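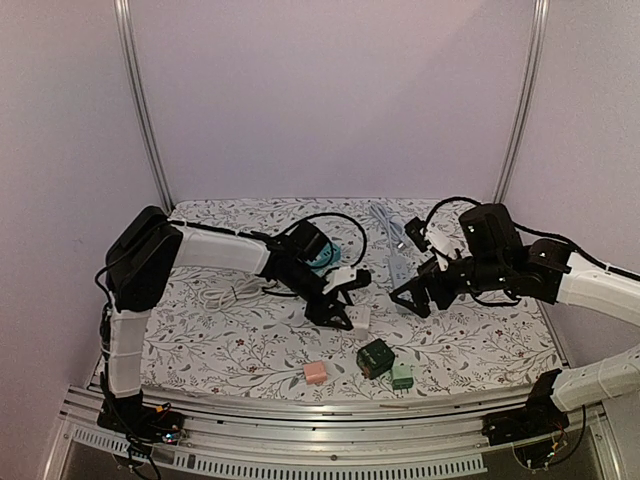
제목: Re: [양팔키트] Duneo 체험판, 한 달 써 보신 분?

안녕하세요, Dela Nartey입니다. 답이 늦어서 죄송해요! 2월 내내 Duneo 키트만 붙잡고 살았네요 ㅎㅎ

Alcides Correa 님이 쓰신 글:
> Jamier에서 Duneo 양팔 키트 체험 신청을 받던데 써 보신 분 계신가요?
> 저희는 작은 물건 집어서 꽂는 작업이 주목적이에요. 조립이 오래 걸리는지,
> 배선은 깔끔한지 궁금합니다. Nadari랑 고민 중이에요.

조립은 혼자서 90분 걸렸어요. 레일에 베이스 두 개 물리는 것까지는 정말 쉬운데, 문제는 배선입니다. 베이스 쪽 전선이 그대로 늘어져서 저는 아직도 정리를 못 했어요(케이블 타이는 넉넉히 사 두세요!). 손목 위로 넘어가는 케이블도 고리처럼 붕 떠서, 팔을 크게 돌릴 때마다 괜히 신경이 쓰이더라고요.

작업은 흰색 멀티탭 하나 놓고 색깔별 충전기를 집어 꽂는 걸로 하고 있어요. 바닥엔 덩굴무늬 식탁보를 깔았고요. 지난번에 57번 돌렸는데 흰색 큐브형 플러그는 꽤 잘 집습니다. 민트색은 금속 핀 방향을 맞추다가 자꾸 미끄러져서 애를 먹었어요. 그리퍼 두 개가 가운데서 가까이 마주 볼 때는 속도를 꼭 낮추시고요, 저는 한 번 세게 부딪혔습니다 ㅠㅠ

설명서는 좀 부실한데 문의 답장은 세 시간 안에 왔어요. Nadari는 안 써 봐서 비교는 못 해 드리겠네요. 체험 기간이 끝나도 저는 그냥 살 것 같아요. 설정 파일 필요하시면 메일 주세요, 바로 보내 드릴게요.

Dela 드림
Nutsugah 작업실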